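## Cobranças: o que muda na sua conta Pastuver

Chegou a atualização que mais nos pediram desde junho, e estamos mesmo contentes por a poder mostrar! A partir desta edição, todas as empresas com conta Pastuver podem acompanhar uma fatura vencida do primeiro lembrete até ao acordo de pagamento, sem trocar de ecrã e sem andar à procura de e-mails antigos.

Até agora, quem enviava um lembrete pela Pastuver tinha de exportar a fatura e carregá-la outra vez no portal da Orell para abrir a fase de cobrança amigável. Eram dois registos do mesmo devedor, com duas numerações diferentes (e, sim, dois lugares para corrigir um NIF mal escrito). Agora o processo passa de uma fase para a outra com o mesmo número, o mesmo histórico e os mesmos anexos.
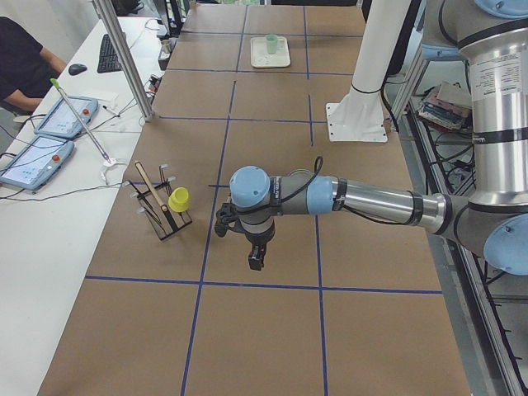 *Braço robótico sobre a mesa de trabalho, com a quadrícula de fita azul.*

Durante o piloto passaram pelo novo circuito 929 faturas, enviadas por 171 empresas clientes. Dessas, 629 ficaram pagas ainda na fase de lembrete, antes de qualquer carta formal. Ficámos muito animados com este número — sobretudo porque boa parte das respostas veio de devedores que só queriam confirmar o IBAN ou pedir uma segunda via.

E os planos de pagamento? Também entraram. Para dívidas até 4000 euros, o devedor pode propor prestações diretamente na página da fatura, e a sua empresa aceita, recusa ou faz uma contraproposta.

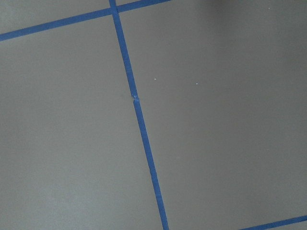 Se aceitar, o calendário das prestações aparece logo na conta corrente do cliente, e os lembretes automáticos ficam suspensos enquanto o plano estiver a ser cumprido. Acima desse valor, a proposta segue primeiro para a equipa da Femunov, que fala com as duas partes e devolve um texto de acordo pronto a assinar.

Para ativar o novo circuito:

1. Entre em **Definições > Cobranças** e confirme os dados bancários da empresa.
2. Escolha o intervalo entre lembretes. O valor predefinido é de oito dias, mas pode alterá-lo cliente a cliente.
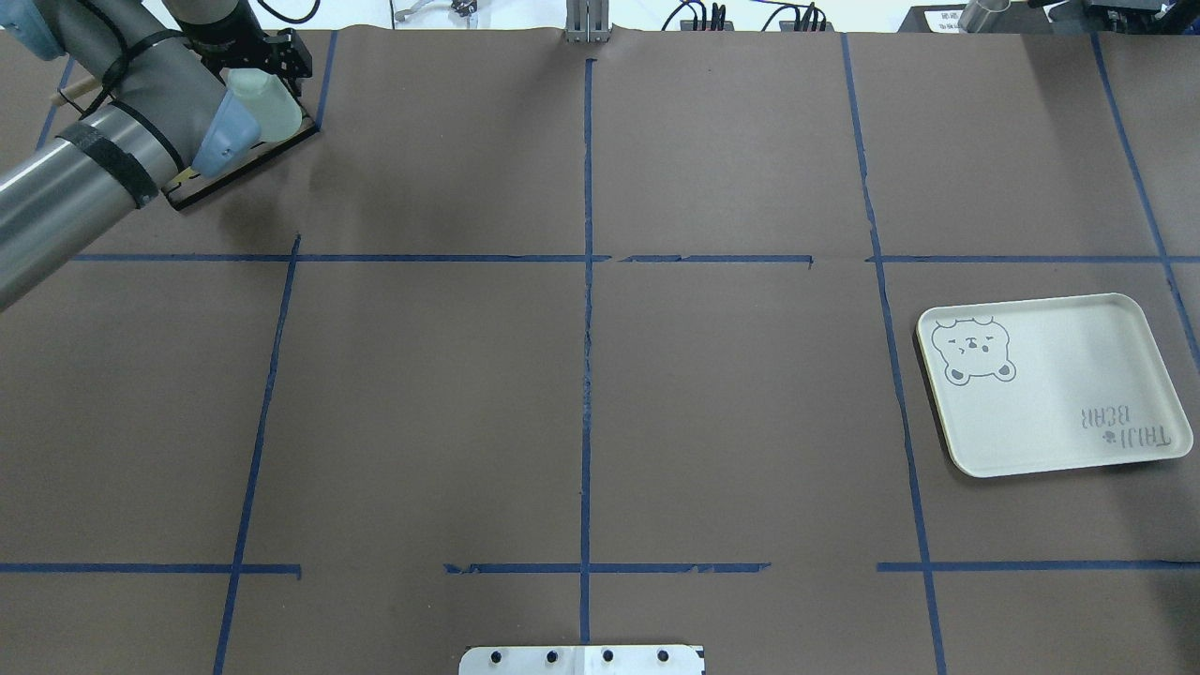 3. Reveja o modelo de carta. Quem já tinha textos próprios encontra-os no separador **Modelos antigos**.
4. Carregue em **Ativar** e guarde o comprovativo em PDF.

## Vista por antiguidade
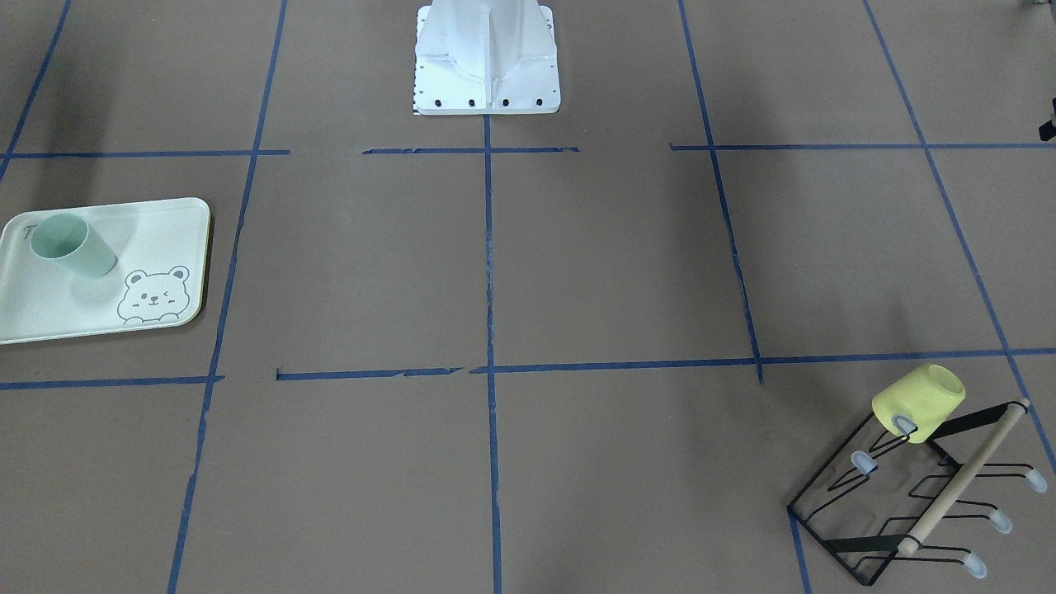
A outra novidade é a vista por antiguidade, que junta as faturas em aberto por escalões de atraso e por cliente. É uma grelha simples, de retângulos grandes como os que a fita azul marca na fotografia, e cada célula abre a lista de faturas correspondente. Dá para filtrar por gestor de conta e por moeda, e a exportação para folha de cálculo mantém os filtros. Experimentem com os clientes mais antigos, vale mesmo a pena!

Os processos que já estejam em fase judicial continuam com a Siddiqui, nas condições atuais, e não precisam de ser migrados. As dúvidas sobre a ativação podem ser enviadas pelo formulário de apoio, dentro da própria conta.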